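12 shares
3 comments

Lomwood School Robotics Club
Progress report to the Dhillon Fund, February
Prepared by Salamatu Alhassan, club lead

Dear Trevor,

Thank you for your patience while I put this together. You asked for a couple of pages on how the grant is being used and how the young people are getting on, and I am afraid I could easily have written ten. I have tried to keep to the things you will want for your trustees, with a few bits that I simply wanted to share because they made me happy.

Where we have got to

The club now has 16 regular members, from Year 8 up to Year 11, and we meet after school for 90 minutes at a stretch. When I wrote the application I imagined we would spend most of the autumn learning to move the arm safely and perhaps pick up one block by Christmas. That was a fair guess for the first few weeks, which were slow and at times rather cross, but then the group found its feet and has been well ahead of the plan ever since.

As you know, our aim this year is the Narkotia Schools Challenge, and in particular the sorting task, in which a robot arm has to gather coloured shapes into groups without a person touching them. The pupils decided early on that pushing was a better bet for us than gripping and lifting. I was doubtful, I must admit! Lifting looks so much more impressive to a visiting parent. Their argument was that a push can go a little bit wrong and still be put right with a second push, whereas a dropped block tends to roll off and end the run. They wrote this up very nicely in the club logbook, with drawings, and I gave in.

Most of the work since half-term has gone into those pushes. Each one has to start in the right place, travel at a sensible speed and stop before it disturbs a neighbour. The shapes all behave differently, too. The cylinder swings away if you catch it off centre, the star turns on its points, and the heart has been such a nuisance that it has its own page in the logbook — two of our Year 9s have more or less adopted it.

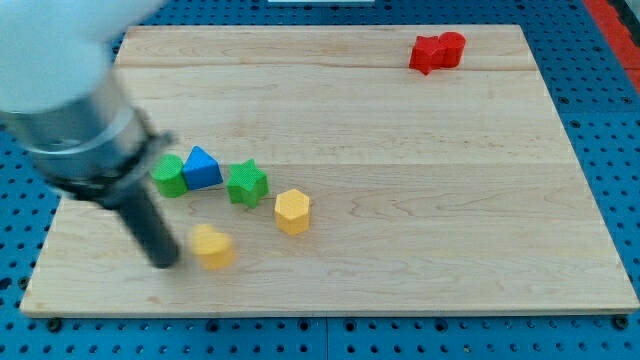

Sorting practice on the maple board: the arm at work beside the yellow heart, with the two red shapes together at the far end.

We keep a record of every practice push, good or bad, and the total stood at 1,286 when I last looked. The target we set ourselves is 3,000 before the regional round. Some of the older pupils use the record to find out which approaches work for which shape, and this has done more for their confidence with graphs than anything I have managed in a maths lesson. One girl told me she hadn't realised that a scatter plot was "for something", and I have been thinking about that remark a good deal.

What the money has been spent on

The larger part of the first instalment went on the arm itself and its mounting. The rest was spent on the table, the maple board, the shape blocks and a set of safety glasses in sizes that fit the younger ones. We bought through Gekorov, who were kind enough to talk two pupils through the wiring over the telephone when we got stuck — they stayed on the line well past closing time. Receipts are with the school office and copies will follow with the end-of-year accounts.

There is a small amount left under "travel", which we would like to keep for the coach to the regional round.

Things that have been harder than expected

The room is the main one. We share it with textiles, so everything has to be packed away and set up again each session, and the arm needs to be lined up afresh with the board before any of the saved movements can be trusted. In the beginning that swallowed a good half-hour. The pupils have since written themselves a checklist and got it down to a few minutes, but I would dearly love a permanent corner and have asked the head about the old photography store.

We also lost two sessions to a faulty cable. It took us an embarrassingly long time to find, as we were all convinced the fault was in the code.

What comes next

Between now and Easter the group will carry on with the practice pushes, and then start on full timed runs with the blocks scattered by someone from outside the club. The Year 11s will need to step back in May for their exams, so the Year 9s and 10s are already taking turns at leading a session, with the older ones sitting on their hands (this is difficult for them).

You did mention that you might like to visit. Any afternoon from half past three would suit us, and the pupils would be delighted to show you a run and answer questions. Do let me know if you have any dietary requirements, as there is usually cake.

With warm thanks from all of us,
Salamatu Alhassan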